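Search this forum Keyword or member name Go

Guest Room Standards – Waste Bins and Bin Placement

Driss Fawzy
Members are asked to comment on the draft wording for bedroom bins at the Wisirska property. The present wording requires one bin per room, placed in front of the nightstand, and emptied at each service. Carpet debris near the bin is to be picked up by hand before vacuuming.

hk_supervisor59
I support the wording on emptying. I do not support the placement. A bin in front of the nightstand obstructs the drawer, and guests move it in any case. It should stand beside the desk.

Driss Fawzy
The rooms in question have no desk. Between the bed and the sofa there is little other space that a guest can reach from both.

northwing
I agree with Driss on placement. My concern is the liner. Snack wrappers stand up above the rim and fall out when the bin is lifted. Attendants should press the contents down and tie the liner before moving anything.

hk_supervisor59
Pressing down by hand is not permitted at our property on account of sharps. Please amend that suggestion – the liner should be gathered from the top only.

northwing
Noted, and withdrawn. I would still ask for a larger bin.

Driss Fawzy
The liner wording will be changed accordingly. Placement remains open until the end of August. 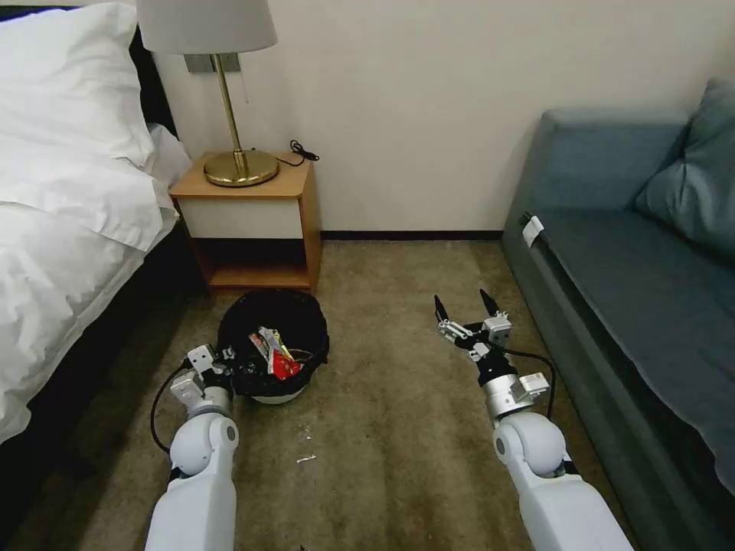 Lowri Gape
I would keep the bin by the nightstand and add a line on wiping the rim, as it is missed more often than the emptying.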